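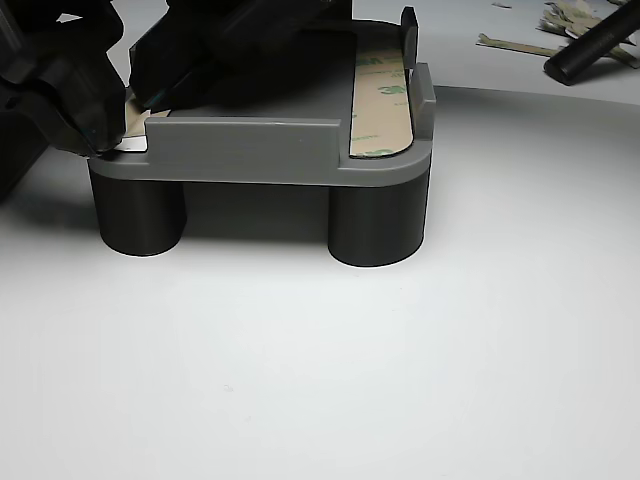 Chapter 3
Thin, Sticky and Awkward: Learning to Handle Tape

I used to think the hard jobs for a robot were the heavy ones. Then we started on double-sided tape at Dorndale and I changed my mind within a morning! If you've ever picked at the liner on a strip of the stuff with your own fingernails (and muttered at it), you already know most of what this chapter is about.

The method we'll follow is the one I know as Skalum, and the idea is simple enough. A person does the job through the arms, over and over, and a program learns to copy what the arms did from what the cameras saw. We gathered 919 runs for the tape job and threw out the ones where the strip folded over on itself. I'd have kept a few of those, looking back, and section 3.2 is largely me arguing with myself over it.
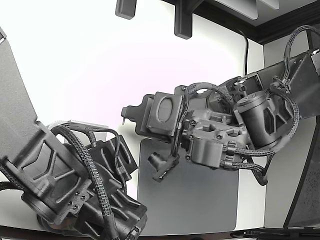 Two arms make life harder in one respect, as each has to know where the other one is going. With a stiff part you can get away with being sloppy about that. With a liner you can't, so we trained both arms as one thing, with one set of actions, and left the clever splitting-up schemes for the Lindsay exercises at the end.

The other choice was the jig. Lifting the work off the table on legs gives the fingers room to come in low, and a raised lip gives the program an edge it can find again and again. Walten, our first attempt, trained on 500 runs and kept losing that edge under the gripper's own shadow.

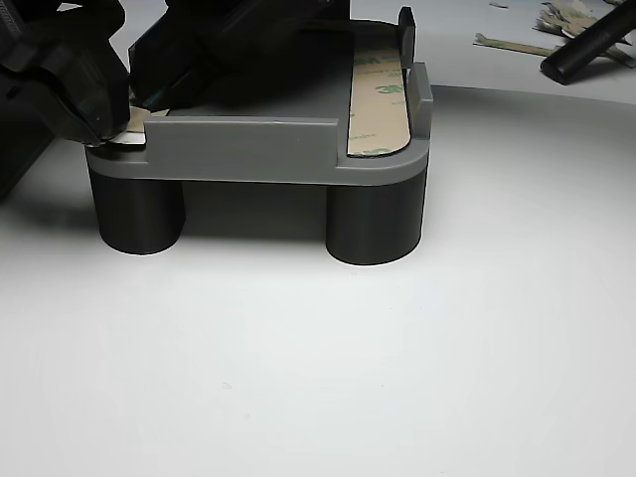
Figure 3.2 Gripper at the front-left corner of the jig, with a strip of 3M tape lying on the right of the deck.

Before you read on, find a roll of double-sided tape and peel a strip using one finger and thumb from each hand. Go slowly, and jot down every time you change your grip. We'll need your notes in the next section, when we decide where one step stops and the next begins.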